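Chapter 4
Planning and Paying for a Robot Cell

After reading this chapter you should be able to:
List the costs of a small handling cell beyond the price of the arm
Write a requirement that a supplier can quote against
Decide what to test in simulation before placing an order
Set up a payment schedule tied to acceptance

Opening case: the Dusport packing line

Jaletti makes wooden teaching toys and ships them from a plant in Dusport. Numbered cubes come off the printing line and are placed by hand into shallow trays, which then go to shrink wrap. The plant manager asked for a budget to automate the placing step. The first draft of that budget had one line in it, the price of a robot arm.

The draft was sent back. The arm was the easiest part to price and it would not do the job without a gripper, a stand, guarding, a vision system, wiring, software, training, and spare parts. The plant also had to allow for lost output while the cell was being installed. When the second draft was finished, the arm came to less than half of the total.

This is common with small cells. Arms are sold from a price list, and the list is easy to find. Integration work is quoted job by job, and a supplier can't quote it until the buyer has written down what the cell must do. Most of this chapter is about writing that down.

4.1 Start with the part

A requirement begins with the part to be handled. Jaletti's first version said only that the robot should "pick up cubes." Two suppliers, Honkanen and Nukora, were invited to bid, and their quotes could not be compared. Honkanen had priced a suction tool. Nukora had priced a two-finger gripper with replaceable pads. Neither had been told that the printed faces must not be marked, or that each cube had to be set down with a certain number facing up.

The revised requirement gave the size and weight of the cube with tolerances, the surface finish, the way cubes arrive, the way they leave, and the rate needed. It also gave an order size: runs of 50 trays, with a changeover between runs. Both suppliers changed their quotes. The gap between them narrowed, and what was left of it could be explained line by line.

A useful test of a requirement is to hand it to a person outside the project and ask for a sketch of the cell. Whatever is missing from the sketch is probably missing from the page.

4.2 Pay for answers early

Some questions can be settled before any hardware is bought. Will the fingers fit on both sides of the part? Is there room to open them next to a tray wall? Can a camera read the top face at the planned angle? A simulated cell can answer many of these for the cost of an engineer's time. It is weaker on friction, wear, and the behavior of worn or dirty parts, and those need a trial with real samples.

The budget should show simulation and sample trials as separate lines, each with a date and a decision attached. If the trial fails, the buyer should be free to stop at that point and owe nothing further.

Figure 4.1 Simulated grasp of a numbered cube, with a second cube against a pale, shallow object to the right
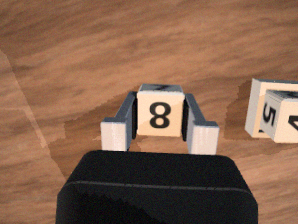 One reader of an earlier edition objected that simulation gets budgeted and then ignored, and that her own plant had signed the purchase order 2 weeks before the simulation report was due. The objection is fair. A study that arrives after the order has no effect on it and should be struck from the budget or moved ahead. In the schedules used in this book, the order date always depends on the report date.

Before going on to Section 4.3, which covers payment terms, draft a one-page requirement for a handling task you know. Keep it. You will price it in Exercise 4.2 and revise it at the end of the chapter.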